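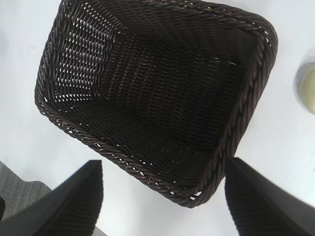

Brornilgate看護・リハビリテーション学院 オープンデー見学記

Humska駅を出たときには、もう受付開始の時間を過ぎていました。乗り換えで一本逃したのが痛かった。駅前から学院行きの16番のバスに乗り、川沿いをしばらく走って、坂を上りきったところで降ります。降りる人のほとんどが同じ方向に歩いていくので迷いようがありません。高校生らしい人、お父さんと並んで黙って歩いている人、それから私と同じくらいの、つまり社会人をそれなりに長くやってきた感じの人。思ったより年齢の幅があって、まずそこでほっとしました。

私はいま病院の医事課で働いていて、作業療法士の養成課程に入り直すかどうかを去年からずっと考えています。資料請求はもう何校分もしたし、説明動画も見ました。でも、実際に校舎に入ったのは今回が初めてです。行ったのは9月2日(水)で、平日開催だったので有休を取りました。

先に感想を書いてしまうと、すごく楽しかったです! 帰りのバスで手帳に書きなぐったメモが読めないくらいの勢いになっていたので、忘れないうちに順番に書いておきます。

全体説明会

最初は大講義室での全体説明会。席は後ろのほうしか残っていませんでしたが、傾斜がきちんとついているのでスクリーンはよく見えました。配られた冊子によると、学院全体の学生数はおよそ600人。看護、理学療法、作業療法の三つの課程があって、一年目の前半は解剖学も生理学も三課程合同で受けるそうです。

この「合同」の話が、思っていた以上に面白かった。説明によると、数年前までは課程ごとに完全に分かれた時間割だったのを、実習先の病院からの意見をきっかけに組み替えたのだそうです。現場に出てから初めて他職種の言葉づかいに戸惑う卒業生が多かったとのこと。これは医事課にいてもよくわかります。同じ患者さんの話をしているのに、病棟とリハビリ室で使う言葉が微妙に違っていて、書類の上でだけ食い違うことがあるんですよね。説明を聞きながらひとりで何度もうなずいてしまい、隣の席の高校生に不思議そうな顔をされました。

学費と奨学金の話は早口でした。冊子の後半に表があるから読んでください、という感じ。社会人向けの減免制度は在職証明が必要で、退職してから出願すると対象外になる場合があるようです。ここは大事なところなので、もう少しゆっくり話してほしかったです。帰宅してから読み返しましたが、入学時点で在職していればいいのか、出願時点なのかがまだはっきりしません。問い合わせ中です。

Hidayat記念図書室

説明会のあとは自由見学で、まず図書室へ。学院の建物のなかでは一番古い棟の二階にあり、階段の手すりがつるつるになるまで使い込まれていて、それだけで好きになりました。

医学系の図書室というと、分厚い洋書がぎっしり並んだ暗い場所を勝手に想像していたのですが、窓が大きくて明るいです。入ってすぐの棚は「実習前に読む本」というコーナーで、教科書だけでなく、病気や障害のある人が自分で書いた手記がたくさん置いてありました。脳卒中のあとの失語について書かれた本を一冊手に取って、立ったまま一章読んでしまい、次の見学の集合に遅れそうになりました。危なかった。

自習席は予約制で、試験前は取り合いになると在校生の方が教えてくれました。開室時間は平日の夜まで。土曜は昼で閉まります。日曜は閉室。働きながら通うつもりの人には、ここは少し厳しいかもしれません(といっても昼間の課程なので、そもそも平日にフルタイムで働くのは無理なのですが)。

Brilla シミュレーション室

この日の一番のお目当てです! Brillaというのは学院で使っている実習用の記録システムの名前で、それがそのまま部屋の呼び名になっているそうです。模擬病室で行った練習の記録をその場で入力して、あとから教員と一緒に振り返るために使います。

見学では、三年生の二人組が更衣動作の評価を実演してくれました。片方が患者役で、右手がうまく動かないという設定。シャツの袖を通すだけのことなのに、どこで手が止まるか、そのとき何を見ているか、声をかけるならどの瞬間か、見るところが山ほどあるんです。学生役のほうは最初なかなか声をかけず、じっと待っていました。見ている私のほうが先に「手伝って!」と言いたくなってしまって。待つのも技術なのだと、あとの解説で聞いて納得しました。

そのあと見学者も体験できることになり、私も利き手でないほうの手だけでボタンを留めてみました。全然できない。上から二つ目で指がつりそうになりました。終わってから、どう感じたかを短い文章で書く時間があって、これも実際の授業でやることだそうです。医事課の書類はたくさん書いてきましたが、自分の指がどう動かなかったかを書くのは生まれて初めてで、意外に言葉が出てきません。

更衣のほかに、調理、買い物、通勤の練習も授業に入っていると聞きました。駅まで歩いて切符を買うところまでを、地元の鉄道会社に協力してもらって実際に行う回があるらしいです。いいなあ。参加したい。
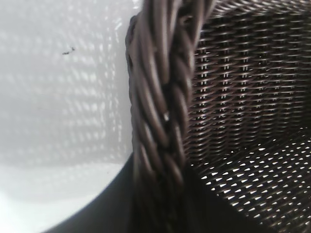
こげ茶色の編みかご、ねじり編みの持ち手

昼食

学食は見学者にも開放されていました。日替わり定食は豆の煮込みとパンとサラダで、味は素朴、量は多め。午後の授業がある在校生も普通に食べに来ているので、とにかくにぎやかです。私の座ったテーブルでは看護課程の一年生たちが骨の名前を出し合っていて、手根骨のところで全員が詰まり、食べるのも忘れて手首を触っていました。あの雰囲気は、パンフレットを何冊読んでも伝わらないと思います。

コーヒーは自動販売機のみ。食堂の外のベンチがちょうど日陰になっていて、私はそこで午前中のメモを整理しました。

実習先についての説明

午後は課程別の説明会です。作業療法の部屋はこぢんまりしていて、質問しやすい空気でした。

臨床実習は二年次から始まり、Humska市内だけでなく周辺の町の施設にも行きます。卒業までの作業療法の臨床実習は、必修でなんと1000時間。長いとは聞いていましたが、黒板にそのまま書かれるとさすがに迫力があります。教室のあちこちから息をのむような音がしました。

ただ、その中身の説明がとてもよかったんです。急性期の病院だけで終わらせず、訪問リハビリ、子どもの発達支援、就労支援まで、かならず性格の違う場所を回るように組んであるとのこと。希望はある程度聞いてもらえるけれど、好きな分野だけに偏ることはできない。私は高齢者の訪問リハビリにしか興味がないつもりでいたので、子どもの施設に行く自分がまったく想像できませんでした。でも在校生の体験談では、まさに同じことを言っていた人が、発達支援の実習で進路を変えたそうです。こういう話に弱いです。

遠方の実習先になった場合の宿泊費は、半分が自己負担。交通費は上限つきで補助が出ます。質問したら嫌な顔ひとつせず、上限額の載った別紙をその場で印刷してくれました。

個別相談

最後に個別相談の列に並びました。番号札をもらうのですが、私の札は147番。それを見た瞬間に帰ろうかと思いましたが、三つの課程で通し番号になっていて、作業療法の窓口はわりと早く進みました。待っている間は、廊下に貼られた卒業研究のポスターを読んで過ごしました。包丁の握り方と疲れやすさの関係を調べたもの、認知症の人と家族が一緒に使う予定表を工夫したもの。どちらも身近なところから始まっていて、文章も読みやすかったです。

相談で聞いたことを、同じような立場の人のために書いておきます。

社会人入試は小論文と面接で、筆記の学科試験はなし。ただし生物の基礎に不安がある人には、入学前の4月から始まる準備講座への参加をすすめている(入学は秋です)。講座はオンラインで、録画でも受けられる。

以前の大学で取った単位は、教養科目なら認定される可能性がある。シラバスの写しが必要。私の母校は古いシラバスを公開していないので、大学に取り寄せを頼まないといけません。

体力について。立ち仕事や移乗の介助があるので心配だと正直に話したところ、筋力より身体の使い方を覚えるほうが先だと言われ、その場で椅子からの立ち上がりの介助を少しだけ教えてもらいました。足の置き方を変えただけでずいぶん楽になるんですね! うちの母にも試したいと言ったら、母はまだまだ元気なので必要なさそうだと笑われました。

気になったところも少し

楽しい一日だったとはいえ、いくつか気になった点もあります。

校舎どうしの移動がわかりにくいです。新しい棟と古い棟で階の数え方がずれていて、渡り廊下を渡ると二階が三階になります。私は二回迷いました。案内の矢印はあるのですが、分かれ道のところに限ってない。

更衣室とロッカーは見学の対象に入っていませんでした。実習着に着替える生活が何年も続くわけなので、できれば見ておきたかったところです。

それから駐車場はかなり狭いようで、門の前で車が何台か引き返していました。バスのほうが確実だと思います。帰りの時間帯は本数が減るので、降りたときに停留所の時刻表を確認しておくのがおすすめです。私はそれを怠って、坂の上でずいぶん待ちました。夕方の川がきれいに見えたので、まあ得をした気分ではあります。

次は学院のホームページで募集している授業聴講に申し込むつもりです。動作分析の回がまだ空いているそうで、聴講には筆記用具のほかに、動きやすい服と室内履きが必要とのこと。室内履きは週末に買いに行きます。減免制度の返事が来たら、ここに追記します。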